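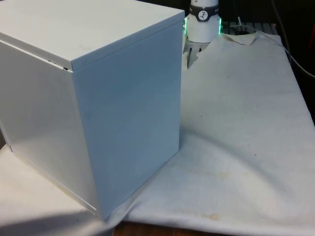

White box on a white cloth.

CALL FOR PARTICIPANTS
The Junk Drawer Diaries, spring round
Drullow Oral History Workshop, Skanley

Short version for people in a rush (we are too). We want people who will keep a written diary of one drawer in their home for 13 weeks. One drawer. What goes in, what comes out, what you were looking for when you opened it and whether you found it. You get paid $400. Apply by April 11, 2026. Details below, please read to the end before emailing, most of the questions are answered down there.

What it is

We collect everyday history. Up to now mostly spoken: kitchens, commutes, school lunches, the long Skanley bus strike. The drawer project is our first one on paper. Started it as a trial in February with people we already knew, and the pages that came back were so good we went looking for money to do it properly. Got some. So, a real round, open to anybody in the county.

The drawer can be any drawer. Kitchen, desk, nightstand, the bottom one in the bathroom with the hair things. It does not have to be messy. A very neat drawer is fine and frankly we don't have enough of those. If you share it with other people, better still, as long as they know you're writing about it. No drawers? A shoebox or a cookie tin that does the same job will do. Tell us in the application what it is.

What you'd be doing

Write in the diary at least 3 times a week. Pen and paper, we mail you the notebook. Entries can be a line long. "Looked for tape. No tape. Found the good scissors." That is a complete entry and we would be happy with it.

One longer piece, about 400 words, somewhere near the middle. Pick one object from the drawer and tell us how it got there. Guessing is fine, say you're guessing.

Draw a plan of the drawer at the start and again at the end. Stick figures level drawing. We'll send squared paper.

One phone call at the end, half an hour or so, recorded if you agree to it. If you don't, we take notes.

What we don't want: please don't clean it out for us. Please don't stage it either. In the trial a few people started putting nicer things in once they knew we'd be reading, and you can tell. Also no need to empty it and write down everything you own, we are not doing an inventory. If something private is in there leave it out of the diary, no explanation needed, just skip it.
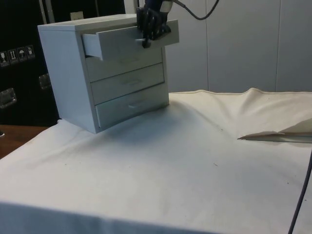
One woman from the trial told us on the phone that she'd almost dropped out in the second week, felt silly writing about batteries, and then found herself writing two pages on a key that had belonged to her mother's apartment. She said the key didn't fit anything anymore and she had moved it through four houses. She asked if we could please tell new people that the boring weeks are normal. So, telling you. The boring weeks are normal. Send them anyway.

Who can apply

Anyone 18 or over living in the county, renting, owning, staying with family, in a dorm, whatever. You don't need to be a writer. Spelling does not matter (see this page). You can write in English or Spanish. Other languages, ask us, we may have a reader. If handwriting is hard for you we can swap the notebook for a voice recorder or plain email, same pay.

We especially want to hear from:
people who just moved and have a drawer less than a month old
people who haven't moved in decades
night shift workers
anybody sharing a kitchen with people they aren't related to
households with small kids, if you have the patience

Not open to staff at Drullow or at Terkness, or people living with them. Sorry. If you did the trial you can come back but we'll take new people first.

Money

$400 total, by check or bank transfer. Half when the first month of pages is in, half after the phone call. If you have to stop early you keep what you've been paid, no hard feelings, no paperwork beyond one email. The notebook, squared paper, pens and stamped envelopes come from us. You shouldn't have to spend anything. Payments go through Terkness, who handle the accounts for us, so don't be alarmed when their name shows up on the check. You may owe tax on it, we can't advise on that.

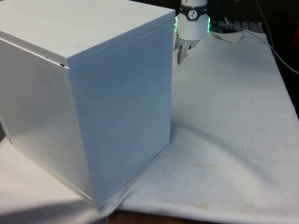 White lid and side panels, a narrow gap at the seam.

What happens to your diary

Goes into the Gajdoš Reading Room, in the acid-free folders, with your name or without, your choice. You can also choose a made-up name. Readers can look at it by appointment. You can close it for a set number of years if you want to, there's a box on the form. We'll copy the whole thing and mail you the copy, or the other way around if you want to hang on to the original. A few people felt strongly about that last time, so it's on the form now.

Some entries may end up in a small printed booklet next year. We will ask you first, entry by entry. Saying no to the booklet doesn't affect your pay or anything else.

We don't sell any of it and we don't pass your address on.

Timing

Applications close on the date at the top. Then we read, takes us a week or two, and everybody gets an answer, yes or no. Notebooks go out in the mail right after. You start the day yours arrives and count 13 weeks from there, so people will be starting and finishing on slightly different days. That's fine. If you have a vacation in the middle just write "away" and pick it up when you're back.

There is one optional get-together around the halfway point. Coffee, sandwiches, folks reading out a page if they feel like it. In the trial about half the group came and it ran way over. You don't have to come to get paid.

How to apply

No form for this part. Send us a letter or an email, one page max, with:

your name and how to reach you (phone is best)
what part of the county you're in
which drawer, and how long it's been that drawer
the last thing you took out of it
anything you need from us to be able to take part

That's all we need. No references, no writing samples. Please don't send photos of the drawer, we'd rather get to know it from your pages. And please don't send objects. Somebody mailed us a bag of twist ties and we had to mail it back.

Mail or drop off: Drullow Oral History Workshop, Room 601, Gajdoš Building, Skanley. The elevator works most days. If it isn't working, leave your letter at the front desk marked DRAWERS and it will get up to us. 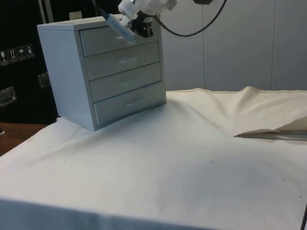
Small gray cabinet of drawers, on a cloth.

Questions we keep getting

Can two people from the same home apply? Yes, if it's two different drawers. Or the same drawer and two diaries, which we'd love, but then talk to us first so we can set up the payment right.

Can my drawer be at work? Only if your employer says ok in writing. Usually easier to pick one at home.

What if I move? Take the drawer with you, so to speak. Keep writing. What gets thrown out and what gets carried to the next place is some of the best material we recieve.

Mine is locked and I lost the key. Fun, but no. You have to be able to open it.

Do you judge? No. You haven't seen ours.

Will you visit my house? No visits. Everything by mail and phone.

I'm not sure mine is interesting. Apply. We mean it. The trial page we read aloud most often is from a drawer with takeout menus and a flashlight in it, and the writer was sure there was nothing to say.

What if I miss a week? Write down that you missed a week. If it gets to be three or four, give us a call and we'll work something out.

Is there an age limit at the top end? No. If a relative wants to take part and needs someone to do the writing for them, that's ok, put both names on teh letter.

Also needed: one transcriber, paid by the hour, for the phone calls at the end of the round. Part time, from home, summer. Need good ears and your own headphones. Experience nice, not required. Same address as above, write TRANSCRIBER on the envelope instead and tell us when you're free. We'll post the rate once the budget is signed off.

Please pass this on, pin it up, read it to your neighbor. Flyers for stores and laundromats can be picked up outside Room 601, take a stack.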